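Nalstead High School Robotics Club
Progress report to the Sovavano Fund, second period
Project: Handling soft produce with student-built control software

Summary

The club has finished the data collection part of the project and has started on the control software. Spending is within the approved budget. One task from the original plan, sorting by ripeness, has been moved to the next period at our request, and Hazel Delacroix at the fund has agreed to the change. The rest of the plan stands.

Membership is 33 students, up from the fall. Most of the new members are freshmen and sophomores, and several had not written any code before joining. They have been paired with older students on the grasping group and the records group.

Work on grasping

The first period was spent on hard objects: blocks, cups and cans. The students wanted to move to fruit sooner than the plan allowed, and in February we let them. Apples and lemons went well enough that we dropped pears from the list and went straight to grapes, which were always going to be the difficult case. A bunch has no fixed shape. The berries shift when pressed, and the load moves to whichever ones the fingers have hold of.

The students wrote a rule for what counts as a good attempt. The bunch has to be held from the top, it has to clear the surface, and no berry may split or drop during the move. Anything else is logged as a miss, even if the bunch gets where it was going. Yogesh Solanki argued for a middle category and was outvoted by the group. We now think he had a point, and the log will have three categories from next period on.

By the end of the period the group had logged 1,746 attempts across all objects. Of these, 334 were with grapes. Every attempt has a wrist camera recording and a short entry by the student on duty. The entries vary a lot in quality. Umesh Jaiswal has written a one-page guide for the records group, and the later entries are easier to use.

The main finding so far is that approach height matters more than the students expected. When the fingers close too high, they take only the top few berries and the rest of the bunch swings. When they close too low, they press fruit into the surface.

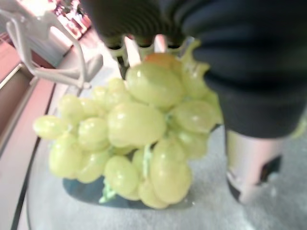 Work on placing and bowls

Placing turned out to be a separate problem and took up much of the second half of the period. Grapes set down on a flat surface roll and spread but usually stay together. A bowl is harder. The rim gets in the way of the fingers, and part of the bunch tends to end up outside it. Clear glass adds a further difficulty, as our depth readings are poor on it. The students first tried to fix this in software and lost two weeks. They now mark the bowl position by hand at the start of each session - a short-term answer, and the report to the school says the same.

Bastien Poulain and two juniors rewrote the release routine so that the fingers open in stages. The thumb goes last. It is slower than the old routine, but the group prefers it and has kept it as the default.

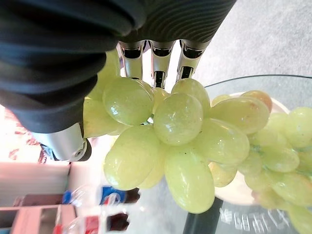
Pankaj Pant

The staged release has been tested only on bunches that were already partly in the bowl. Full pick-and-place runs, from the surface to the bowl in one go, are planned for the start of next period.

Training and outreach

Twelve students completed the safety module, and no one runs the arm without it. The club gave a demonstration at the Clistia Street library, using lemons. Attendance was lower than we hoped, but three middle school students have asked to visit.

Problems

The fingertip covers wear out faster than we budgeted for. We have used up the year's supply and ordered more out of the small parts line. Fruit costs are also above plan, as grapes cannot be reused after a few handlings. The room is shared with the art program until 4 p.m., which limits setup time.

Budget

We have spent 94 percent of the equipment line, and no further large purchases are planned. The travel line is untouched. We ask permission to move part of it to supplies, to cover fingertip covers and produce. A separate request form is attached.

Next period

Full pick-and-place runs with grapes, using the three-category log.
A better way to locate clear bowls. The Nautiyal scholarship student will lead this.
A first try at sorting by ripeness, carried over from this period.
A written guide so that next year's members can start without us.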